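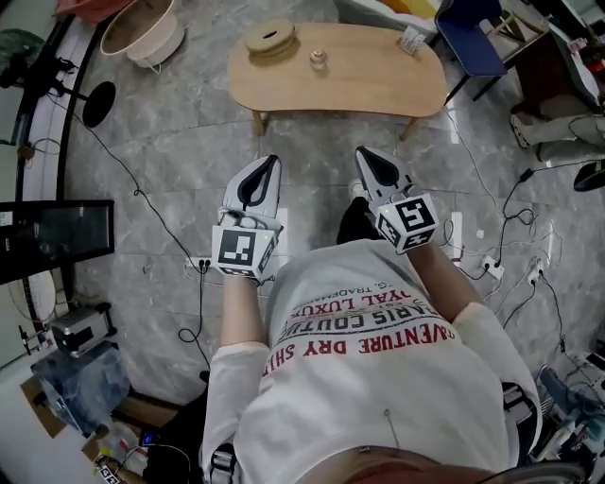
Carolina Godinho wrote back before lunch that the rating of 2571 for the engine build is worth nothing, as all 290 games started from the same 4 openings and the colors were not swapped. She is right about the colors. I looked in the pairing file and the swap flag was off for the whole run.

March, notebook for the Go and chess bench, continued from the previous page.

So I must throw away the table from last night. I keep the game files, they are still useful for looking at endings, but the rating I have crossed out in the shared sheet. Aiman, if you already copied it to the slides, please take it out.

10:40 - started again with Voline (our current build) against Prundau (the old one from autumn). Settings now: swap on, each opening played two times, one time for each side. Time control ten seconds plus a tenth per move. Hash the same for both. I checked the hash by reading the log and not only the settings page, because in January the settings page showed one value and the engine used another.

Opening book: I asked Rungnapa Hemmin to send her long list. It has 570 lines, all checked by hand for transpositions, she says. I found one duplicate in the English (lines with c4 and Nf3 in different order arrive in the same position at move six). I did not remove it, only marked it, so that her numbering stays the same.

First observations, too early for numbers:

Voline gives up the bishop pair too easily in closed positions. It was like this already before we changed the pawn terms. In the French Advance it exchanged on c6 without being asked, then it had nothing to do on the queen side and moved the rook from c1 to b1 and back for a long time.

Rook endings are better. In one game it was a pawn down with all pawns on the same side and it held without difficulty, with the king on g2 and checks from the side. Prundau in the same position (I gave it the same position by hand) pushed the h-pawn and lost.

One game ended by a crash and was written as a loss for Voline. I don't know if the runner should count it. Saodah Santoso thinks yes, a crash is a loss, a player who falls asleep also loses on time. I think for measuring the evaluation we should keep it separate. For now I have put it in its own folder, called "crash", with the position before the last move.

14:15 - crash found. It comes when a pawn promotes to a knight with check. The move is legal, the code generated it twice, and the second copy had no piece type. Fixed in the generator, and I added this position to the tests. Also added under-promotion to rook and bishop, for which we had no test at all. The test run passes on my machine and on Meng.

Meng is slow in the afternoon. Somebody is using the same cores and the node count goes down, then the games are not comparable. Chalerm Thongdee, is it your analysis job? If yes, can it wait until the evening, or can I have half of the cores fixed for me? I stopped my run until I have an answer.

Question for Umarton people when we speak with them: do they stop a drawn game early by score, or do they play it to the end? We stop at eight moves with score near zero. I am afraid that we cut fortress positions where one side still could go wrong, and this makes the draw rate look higher than it is.

To do:
restart the run after the core question is solved
send Rungnapa the note on the duplicate line
look at bishop exchanges in the French, maybe the outpost bonus is too large
write to Carolina with the new pairing file before the games begin, so she can check it first

17:50 - Chalerm moved his job. Run started again from game one with the fixed generator. The first two games are draws.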